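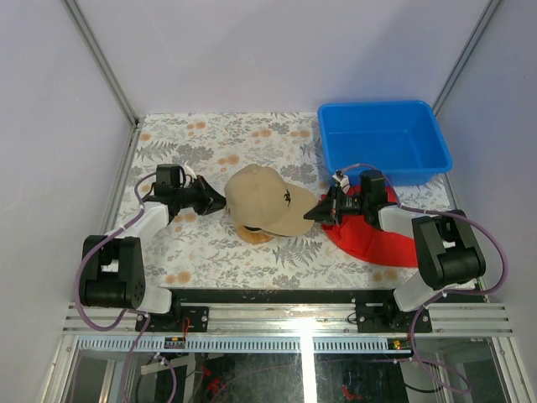
1/ Sweat stains in cotton caps, a thread. Most of the yellow is a mix of body oil, salt and the aluminum compounds in antiperspirant or sunscreen residue. Plain detergent moves the salt. The oil needs a surfactant and time. The yellow itself usually needs oxygen bleach.

2/ Check the brim first. Caps made before the mid 1980s often have a cardboard insert, and cardboard does not survive soaking. Flick the brim with a fingernail. Plastic gives a sharp click, cardboard a dull tap. If in doubt, treat it as cardboard and clean the band with a damp cloth only.

3/ Check for dye bleed. Wet a white cotton swab, press it on the inside of the crown for 90 seconds, look at the swab. Any color on it means cold water, short contact, no soaking. Tan and khaki are usually stable. Red and navy are the ones that run.

4/ Pretreatment: a drop of plain dish soap on the sweatband, worked in with a soft toothbrush along the weave. Do the band and the first inch of the crown above it. Leave it 15 minutes. Don't scrub embroidery. The thread is normally polyester or rayon, and rayon fuzzes when brushed wet.

5/ Soak: 2 liters of water at 30 C, one level tablespoon of sodium percarbonate, fully dissolved before the cap goes in. Undissolved grains leave pale spots. Submerge crown down and weigh it with a saucer. Two hours is enough for most caps. Overnight weakens the stitching tape.

6/ Skip chlorine bleach. On protein and sunscreen residue it tends to make the yellow darker, and it attacks any elastic in the band. Skip the dishwasher too. The heat is too high and the detergent is too alkaline for a glued brim.

7/ Rinse until the water stops feeling slippery. In a hard water area, add a tablespoon of white vinegar to the last rinse. Rodville water is hard enough that I do this every time, otherwise the band dries stiff.

8/ Drying is where the shape goes wrong. Press water out with a towel, no wringing. Set the crown over an upturned bowl of the right diameter and let it air dry away from the radiator. Adjust the brim curve by hand while damp. In November mine take a day and a half indoors.

9/ Shrinkage. I measured one unlined cotton twill cap before and after this method. Inside circumference was 600 mm going in. After a 30 C soak and bowl drying, 598. I then ran the same cap through a 60 C machine cycle and it came out at 583. That is two sizes on most charts.

10/ Snežana Perić asked about wool blends. Different procedure: cool water, wool detergent, ten minutes, no percarbonate at any strength. It damages the fiber. She has an old Cader wool cap and I would only spot clean that one.

11/ Correction to 5, thanks to Eusebio Taipe. A level tablespoon varies a lot with grain size. He weighed his and got 14 g, mine is 17 g. Use a scale and aim for 15 g.

12/ Next thread will be on leather straps and brass buckles, probably Monday. Replies about mildew: I have not tested anything on mildew yet.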